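Rosel hand-held gripper pair, second revision
Reviewed 9/9/25

The Rosel pair is sold for bimanual work at a table. The operator holds one unit in each hand, and jaw opening and pose are logged to a controller. We compared it with the Woldemariam pair our lab in Vemville has used since January, on the same tasks and with the same operator.

Setup took one cable per hand and a short calibration. The supplied software found both units on the first try. Jaw zero drifted slightly on the left unit after a restart and had to be set again, a fault we also saw on the first revision.

Lids are the hardest part of our task set. Both hands have to move at the same rate or the lid racks on its hinge, and the jaws need to hold a thin edge without twisting off it. We used a compartmented wooden box and ran 500 open-and-close cycles with each pair.
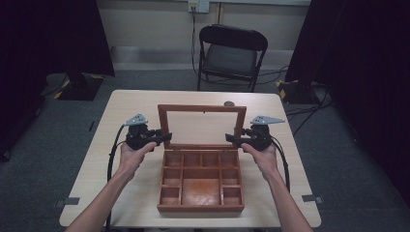
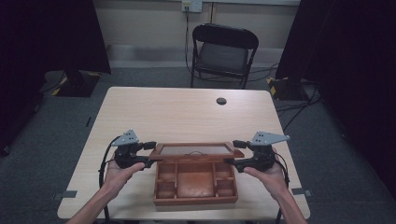 Can the jaw pads be replaced without recalibrating?
Only if the new pads are the same thickness as the old ones. Any other pad changes the closed position, and the zero routine must be run again for that hand.

Results on the lid task favored Rosel. It slipped 6 times, the Woldemariam pair 7, too close to mean much, but the Rosel slips were smaller and the operator usually recovered without setting the lid down. Trigger travel is shorter and stiffer. Fine control near full closure is better for it, and the hand tires sooner.

Cable exit is the weak point. The cable leaves the body at a bad angle for low approaches and pulls at the wrist on long reaches. A Huston strain relief clip fixed most of this on the right hand. It did not fit the left.

Firmware support is promised through 2036. Recommended for lid and edge work. For long sessions of plain pick and place, the Woldemariam pair is still easier on the hands.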